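Fekon Site Transition Group
Notes from meeting, 12 March 2018
Large conference room, admin building

Present: plant management, HR, facilities, union local (2 reps), county development office, outside broker by phone. Purchasing came in late. Quorum ok.

Notes from last time approved, one fix – the paint booth is leased, not owned. Lease runs to August.

1. Line status

Line A still running, one shift. Line B stopped, guards and conveyors being taken down. Last of the Hollorine loader frames are in final weld. Management says the order book covers Line A through the summer, no firm end date given. Union asked again for a date in writing. Management will take it to head office and report back, same answer as last time, union wants that noted. Noted.

Axle work moving to the Tanabe plant as planned. First fixtures shipped. Second load waiting on crating, the crating outfit is behind. Facilities to call them and look for a backup.

2. Headcount and notices

HR went over numbers. 412 on the payroll at the start of the wind-down. 41 have put in for transfer to Tanabe, mostly welders and maintenance. Transfers get moving costs but no housing help. Union asked if housing was ever priced out. HR not sure, will check.

Notices for the paint crew go out after the lease question is settled. Discussion on whether people who leave early for another job keep their severance. Policy says no. Union says the policy was written for normal layoffs and should not apply. Long back and forth, no agreement. Goes to the side meeting with HR.

Health coverage – runs to end of the month in which a person leaves. Several people on the floor have heard otherwise. HR to put up a one page sheet by the time clocks and in the break room, plain wording please.

3. Sale of the property

Broker reports nearly 42 acres in the listing, including the test yard and the rail spur. Two parties have walked the site. One wants the whole thing for warehousing, the other only wants the east building. Broker would not name either on an open line.

County would like to see manufacturing stay. Asked if the cranes could be left in place. Management said cranes are priced separately but they would listen. Broker thinks the cranes help with one buyer and hurt with the other.

Soil testing by the old fuel tanks not finished. Drill crew could not get in because of the scrap piled along the fence. Facilities to clear it. Nobody wants to put a price on anything until the report is in.

Road access came up again. The north gate drive crosses a strip that belongs to the railroad, agreement for it is in somebodys file cabinet. Management to find it. County has a copy of the plat but not the agreement.

4. Equipment disposal

Presses and the big lathe go to Tanabe. Everything else on the tagged list goes to auction. Purchasing has a quote from Vomimis for the auction, commission a little lower than the other bid but buyer pickup would take longer. Group leaning Vomimis if they will shorten pickup. Purchasing to ask.

Hand tools – employees asked if they can buy their own station's tools. Management fine with it in principal, needs a price list first. Forklifts stay until last.

Union asked what happens to the training center welders. County said the community college would take them if offered. Management will look at it, there may be a tax angle. Not decided. 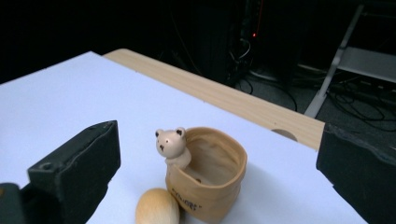 OTHER BUSINESS

Cafeteria vendor is pulling out early. Vending machines stay. Facilities to ask about a food truck at shift change, as long as it parks clear of the truck gate.

Security asked that badges for people who have left get shut off same day. Several still working as of this week. HR and security to match lists.

Retiree group wants the old model signs from the lobby. No objection. They will need to bring their own ladder and sign a waiver.

Parking – west lot closes once the crates start staging there. Move cars to the south lot. Put it on the sheet with the health coverage stuff.

TO DO

Management – end date question to head office, railroad agreement, training center welders
HR – early leaver severance side meeting, housing cost check, coverage sheet, badge list
Facilities – crating backup, clear scrap at fence, food truck
Purchasing – Vomimis pickup terms, hand tool price list
Broker – written update once teh soil report is back

Next meeting same room, time to be sent out by email. Adjourned.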